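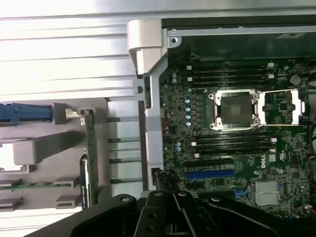
I've been buying used office workstations for long enough that my wife has given up asking where the next one is going to sit, and I still get a little excited every time the side panel comes off. So take this review as coming from somebody who was probably going to like the thing anyway. But I've had this Dell tower on the bench since June, and I think it's the best used machine I've bought for learning on. I paid 100 dollars for it at Altamgate, the surplus place out past the rail yard, stripped: no processor, no memory, no drives. That's how I wanted it.

First, the board. It's big, and it's laid out like somebody expected a person with normal-sized hands to work on it. The processor socket sits between two banks of four memory slots, so eight in all, and with nothing plugged in you can get at every one of them. The slots have latches at both ends. If you've only ever used boards with a fixed end on one side, remember to open both before you push a stick in, and remember it again when you take it out (I forgot, twice in the same evening).

The socket came with its black protective cover still in place, and I can't tell you how happy that made me. So many surplus boards turn up with the cover missing and a bent pin hiding in a corner. Leave it in until the minute you're ready to drop a processor in. The retention lever is a nice long one, you get plenty of leverage, and it takes a firm push to close. Firmer than you'd like the first time! Check the alignment marks, breathe out, push.

The thing I love most is the expansion area. I do a lot of card swapping, mostly old capture and serial cards that Nishad gets in by the boxful, and this case makes it a pleasure. Blue means "touch me" on these Dells, pretty much, and the blue plastic clips at the back hold the slot covers down so there's hardly a screw to chase around the bottom of the case. The covers themselves are vented metal and they come out clean. You get a blue PCI Express slot, black ones beside it, and a good old white PCI slot, which matters a lot to me and possibly to four other people alive.

Seating a card is mostly about the bracket. Get the metal end lined up at the rear first, then bring the edge down into the slot dead straight. I lay the tower on its side for this every time. You could do it standing up, I suppose, but gravity is free and the case is stable as a table when it's flat. Long cards take some steering, so move any loose cables out of the way before you start, and give it even pressure along the top edge. If it fights you, pull it back out and look. Don't lean on it.
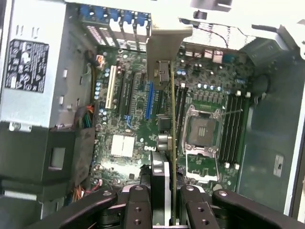
Pirmin Lüthi wrote in to say that he always puts the far cards in first and works back toward the processor, and that he'd knock a star off any case whose clips get stiff with age, as his did. Fair point on the clips. Mine are still snappy, but two were tight on the first opening and I wouldn't force one in a cold garage. I've switched to his order for the cards, too, and it does leave more room for your knuckles.

Now the stuff I'm less keen on. It's heavy. I'm not a small guy and I was glad of the handle on the way up from the car. Memory is picky as well: I bought a mixed bag from Mosero and half of it wouldn't start the machine at all until I sorted it into matched sets. The parts I've put in so far come to 254 dollars, and you could easily spend 300 if you wanted every slot full from the start. I'd begin with a couple of sticks and see what you really use. The coin cell is worth replacing on day one, and on this board you can reach it without taking anything else out, bless whoever decided that.

I tried a newer compact desktop for a week before this one, and everything was tucked under something else. I took out the drive cage to get to the memory and a cable clip to get to the drive cage. Here you open the side and there it all is. Ankit Vashisht and I had a complete beginner swapping cards in it one Wednesday night, and by nine o'clock she was telling us we were doing it wrong.

Would I buy a second one? I've already asked Altamgate to hold the next that comes in, with the socket cover if they can manage it. Fikley has them listed too, usually with the processor fitted and priced to match, so if you'd like something you can switch on the same evening, look there. Ask the seller for a picture of the socket before you pay.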